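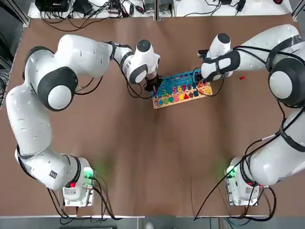

Early number learning with board and peg materials
Speaker notes – family learning session, Pinddale Children's Library Service
Running time: 51 minutes, with questions

Slide 1: Welcome

Good evening, and thank you for coming. On behalf of the Pinddale Children's Library Service, I would like to welcome parents, grandparents, childminders and staff from the partner nurseries. The session covers the wooden number boards in our lending collection: what they are for, how they may be used at home, and how they should be returned.

Please keep your questions on the first half until the pause at slide 6. The sign-out sheet for boards is at the back of the room and will stay there until we close.

(Wait for late arrivals. Do not start slide 2 until the door is closed.)

Slide 2: The lending collection

The service began lending learning materials under the Trelia program. The collection now holds 335 items, and the number boards are among the most requested. Members may borrow one board at a time for three weeks. A board may be renewed once, provided no other family has asked for it.

Over the past year the full collection went out on loan roughly 1,000 times. I mention the figure so that families understand why we ask for prompt returns. A board that comes back a week late has usually been promised to another household.

Slide 3: What is on a board

Boards vary by maker, but the type we will discuss this evening has three working areas. There is a section drilled with rows of peg holes. There is a row of number pieces in different colors. There is a row of shape pieces, among them circles, squares, triangles and hexagons.

Each area supports a different kind of work. The number pieces introduce the written numeral. The pegs give the child a quantity that can be touched and moved. The shapes may be sorted by form or by color, and many children will begin there without being asked.

(Hold up the demonstration board. Pass the shape pieces along the front row and ask for them back before moving on.)

Slide 4: Reciting and counting

Many children aged three can recite the numbers to ten. Fewer can hand over four pegs when asked for four. These are separate skills, and the second normally comes later. Families sometimes worry when a child who recites well makes mistakes with objects. There is no cause for concern in this.

A child who is learning to count objects has to match one number word to one object, keep the words in order, skip nothing and touch nothing twice. The child must also grasp that the last word spoken tells how many there are altogether. An adult does all of this without thought. For a young child it is considerable work, and it is tiring.

The peg holes help with the matching. One peg goes in one hole, and one word is said as it goes in. The peg stays where it was put, so the child can look back along the row and check.

Slide 5: Starting at home

We suggest the following order for the first week. It is advice and may be adjusted to the child.

Begin on a clear table, or on the floor if the child prefers it. Put away other toys for the time being. Lift out all the number pieces and return all but 1, 2 and 3 to their bag. Leave the shapes in place.

Say the name of the numeral as you hand it over. Let the child feel its outline with a finger before it is put back. Then place the matching number of pegs together, speaking each number aloud.

Stop after five minutes, or sooner if the child looks away or leaves the table. Several short turns across a week serve better than a single long one. When the first three numerals are secure, add 4 and 5. The larger numerals can wait until the child asks for them, and in our experience most children do ask.

(Demonstrate with the numeral 3. Place the pegs slowly. Allow the room to hear each word.)

Slide 6: Pause for questions

Allow five minutes. Questions that have come up at earlier sessions:

On reversed numerals – a child of four or five who turns a 3 or a 9 the wrong way around is doing what most children do at that age. Turn the piece, name it again and continue.

On 6 and 9 – these are often confused, and loose pieces make the matter harder because one can be turned into the other. We advise introducing them on different days. If the recess on the board is shaped to the piece, let the child discover which way it fits.

On left-handed children – set the pegs on the left side of the board. No other change is needed.

On languages spoken at home – please count in the language you use most with your child. The pegs and numerals work equally well in any of them, and the understanding carries over.

Slide 7: The shape row

The shape pieces are sometimes treated as decoration. They deserve more attention than that. A child who says that two pieces are the same should be asked, gently, what is the same about them. One child will answer with the color and another with the shape. Both answers are correct, and the conversation that follows is worth more than the sorting itself.

With older children, try describing a piece without naming it: it has three sides, or it has no corners at all. Let the child find it by touch, with the pieces under a cloth. Hexagons are a useful challenge, as many children will not yet know the word. Counting the sides brings the activity back to number.

Slide 8: Brothers and sisters

Many of our families borrow a board with two or more children in mind. An older child may act as banker and hand out the pegs while the younger one places them. Please ask the older child to wait for the answer. It is the most common difficulty reported to the desk, and it can be solved by giving the older child a task of their own, such as writing down each numeral as it is used.

The pegs are small. They must not be left within reach of children under three, and they should be counted back into the bag by an adult after each use.

Slide 9: Care of the boards

Wipe the board with a cloth that has been wrung out well, and dry it straight away. Do not soak it. Do not stand it on a radiator or leave it on a sunny windowsill, as wood may warp and the pieces will then bind in their places.

Painted pieces may be wiped in the same way. Please do not repaint or glue a damaged piece. Return it in the envelope provided and tell the desk. The Gerkotar workshop carries out our repairs and can replace a single number or shape. No charge is made for ordinary wear.

A missing piece should also be reported. Last winter 11 boards were out of use at one time for want of a single piece each. Several of those pieces came back once families had looked under the sofa, and we remain grateful to them.

(Point out the envelopes on the side table.)

Slide 10: Borrowing this evening

Boards may be signed out from now until the close of the session. Please bring your membership card to the back table. Families who are not yet members can complete the short form there and borrow on the same visit.

The reading list is printed on the reverse of your handout. All of the titles are held in the Mac an tSaoi Room, on the low shelves beside the window, and they may be borrowed along with a board.

Our next session will be held in July and will deal with measuring and weighing in the kitchen. Places are limited and may be reserved at the desk or by telephone.

(Leave slide 10 on the screen during final questions. Collect the demonstration board and check the peg bag before the room is locked.)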